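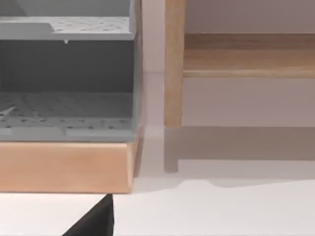

Racks, trays and benches: what the simulated trials taught us

Nesireck Workshop Tips, updated Tuesday, December 3, 2019

Most of the tips on this site come from putting things away badly. These ones come from the Fakhoury project, which we have been helping with since July. The project studies how well a robot arm can put small household items onto a rack and take them off again when the furniture is not quite where it was during training. Nearly all of the work is done in simulation, in a program called Skerano, and a smaller set of runs is then repeated on a real arm in the workshop.

The research question was narrow. If a controller learns to use a rack in one position, how far can the rack or its neighbours move before the controller starts to fail, and which changes do the most damage? The answers were useful to anyone with a cramped utility room, so the household tips are first and the notes on method are further down.

Leave a proper gap beside the rack

The change that hurt results most was moving a second piece of furniture closer to the side of the rack. The arm could still reach the trays from the front, but it often came in at a slant, and the slant needed space at the side. With the neighbouring furniture pushed up close, it caught the corner on the way in or dragged the item along the side wall on the way out.

People do the same thing with their knuckles. If you have a rack next to a bench or a cupboard, leave enough room for a hand and whatever the hand is holding. If you can't, push the two right together so there is no slot at all. A narrow slot is the worst choice, as small things drop into it and are then awkward to get back.

Load the lower tray first

The lower tray was harder than the upper one in every batch we ran. The shelf above gets in the way of the wrist, and the back of the tray is in shadow. When the top was loaded first, anything hanging over its front made the lower tray harder still. Loading from the bottom up cut the number of knocks, both in Skerano and on the workshop arm.

At home, put the things you seldom need at the back of the lower tray and do it while the top is clear. Keep the front of the lower tray for things with a handle or a good edge to grip.

Lift over the lip

A tray with a raised front lip is good at keeping things in and just as good at catching them on the way out. The first controller learned to slide items forward until they met the lip and then pull harder. On a light rack this moves the whole rack. On a fixed one it tips the item over backwards.

The fix was to add a short upward move before any forward move. It is a good habit for people as well, especially with jars and tins of screws. If you find you always slide things, lay a thin board in the tray to bring the floor up closer to the top of the lip.

Watch thin things on perforated trays

Perforated trays drain well and don't collect much dust, but the holes catch thin ends. Pencils, skewers, cable ties and small drill bits all found their way into holes in our real trials. Once the tip of something is in a hole it stands up or jams when pushed sideways.

Lay thin items flat and slantwise to the rows, or put them in a shallow tub. A piece of mesh shelf liner works too, and can be cut with ordinary scissors. Trim it a little short of the edges or it will curl up at the front.

Raise the rack off the floor

A block under the rack made a clear difference. It brought the lower tray up into the part of the arm's reach where the wrist was free to turn, and it saved us bending down every time we reset the real rig. An offcut of timber will do, provided it is flat and at least as deep as the rack's feet. Sand the front corners so you don't catch a shin or a mop on them.

Check it for rocking before you load anything. Put your palm on each top corner in turn and press. If it rocks, turn the block over and try again before reaching for packing. Card packing goes soft on a floor that gets mopped -- use thin plastic shims or a sliver of hardwood.

Look out for shadows

We had not expected shadows to matter much. In one batch the lamp was moved so that the bench threw a broad shadow over the floor, and the controller treated the edge of it as if it were the edge of an object. It slowed down, went round, and sometimes stopped.

People don't stop for a shadow, but they do lose things in one. If your only light is overhead and behind you, you will be working in your own shadow at the lower tray. A stick-on light under the upper shelf, near the front and pointing back, is enough. Pale floors help with finding dropped screws and dark ones help with finding dropped rice, so there is no winning on that one.

How the trials were done

Each trial began with the rack in its starting place and one item to move. The controller, which the project calls Gamer, had to pick the item up, put it on the named tray, let go and back away without touching anything else. A trial counted as a success only if the item was still on the tray after the arm had withdrawn. Touching the furniture lightly was logged but not counted as a failure. Moving the furniture was.

There were 18 room layouts. In nine of them only the rack moved, and in the other nine the rack stayed put and the furniture near it moved. Keeping these apart was the main point of the design. Earlier runs had changed everything at once, and when the success rate fell there was no way of telling which change had done it.

Two versions of Gamer were compared. The first was trained on a single layout, with many repeats. The second had the same amount of training spread across varied layouts, with the lamp moved as well. Neither version saw the test layouts beforehand.

What came out

The version trained on one layout was the better of the two as long as nothing moved. It was quick and its paths were short. Once the rack was shifted it got worse quickly, and its mistakes were always of the same sort: it reached for where the tray used to be.

The version trained on varied layouts was slower and a bit clumsy-looking. It approached from further out and often paused in front of the rack before going in. It kept working over far more of the test layouts, though, and its failures were mostly to do with the side gap described above. Moving the neighbouring furniture did more harm to it than moving the rack did.

The real arm agreed with the simulation on the order of difficulty: upper tray easiest, lower tray harder, lower tray with a close neighbour hardest. It did not agree on everything. Real trays flex a little and simulated ones did not, so the lip caused fewer jams in the workshop than Skerano had led us to expect. The holes went the other way. Thin items hardly ever caught in simulation, where contact with the tray floor had been simplified to save computing time, and they caught often in the workshop. We would not trust the simulated results for anything thinner than a marker pen.

Things we would do differently

Model the holes properly from the start, at least for the lower tray. A picture of holes on a smooth surface looks right and behaves wrongly.

Fix the lamp in one set of layouts and move it in another. We moved it along with the furniture in some batches, and had to run those again.

Write down which way up the block goes. The real one was slightly out of square, and turning it over changed the height at the front of the rack enough to show in the results.

Log the light touches separately for each piece of furniture. We only recorded that a touch had happened, and it would have been handy to know how many were on the side wall.

Setting up a rack for your own tests

If you want to try something similar with a hobby arm, you don't need much. Tape the floor where the rack's corners go and use a different colour for each layout. Put the arm's base on something heavy. Begin with the upper tray and a single block of wood, and leave the lower tray alone until the upper one works every time. Change one thing per session and write it on the tape.

Use items you don't mind dropping. Empty spice jars with the lids on are good, as are cotton reels. Soft things such as cloths and gloves are much harder for a simple gripper to let go of cleanly, and we left them out of the study altogether.

Next on this page: getting old tape marks off a painted floor. White spirit on a rag lifts most of the glue, but try it in a corner first, and open a window.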